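Packing light, attempt whatever

Ok quick one, bus to Gillside leaves at 4 and I still haven't found my other boot. Two nights at the Celtden hut, one small bag. That's the plan. It was the plan last time too and I ended up lugging a hair dryer up a hill.

So. Toiletries. Always toiletries. I had them all out and half of it I haven't touched since spring. Three lip balms?? Gone.

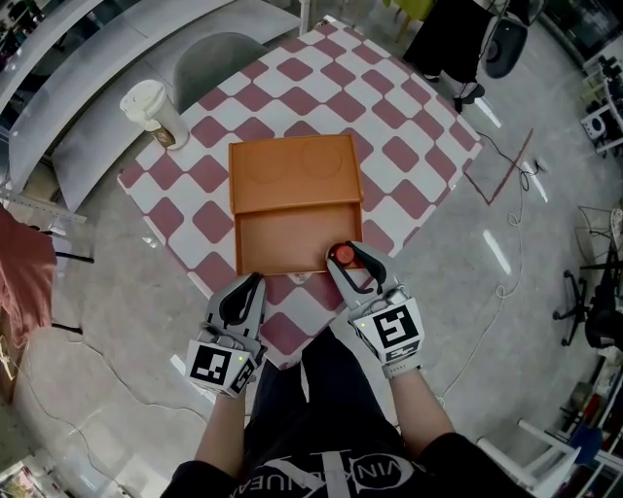

Anyway the rule now is one thing per job. One soap. It does hair, it does face, it does socks in the sink. My sister thinks this is disgusting. My sister also checks a bag for a weekend, so.

Clothes: what I'm wearing plus one spare of everything, plus the big sweater. The sweater takes up half the bag but the hut is freezing at night, even in July, and I'm not doing that agian. Last year I slept in my raincoat. Loud.

Food I'm mostly buying at Breathnach, the little store by the bus stop, if it's open. If it's shut it's oatmeal for every meal.

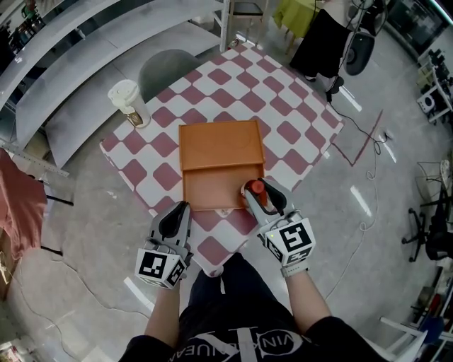
Orange box, little red bottle.

Shoes are the hard part. Boots on feet, fine, but then what for the evening? I used to bring sneakers. Now it's the cheap foam slides, weigh nothing, look awful with wool socks. Don't care.

Bag is still the old 40 liter Vana. Zipper sticks, one strap is sort of sewn on. Keep meaning to replace it and then I see they want 90 bucks for the new one and I get the needle out again.

Things I always forget: headlamp, earplugs, cash for the hut. Writing it here so I dont. 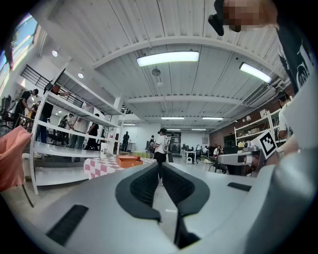

Marmotfeet wrote in under my last packing post that slides are a mistake if the outhouse is across wet grass, and that a pair of old water shoes packs just as flat. Hm. Fair. I do have some, in the closet, under everything.

Going to look. Boot might be in there too.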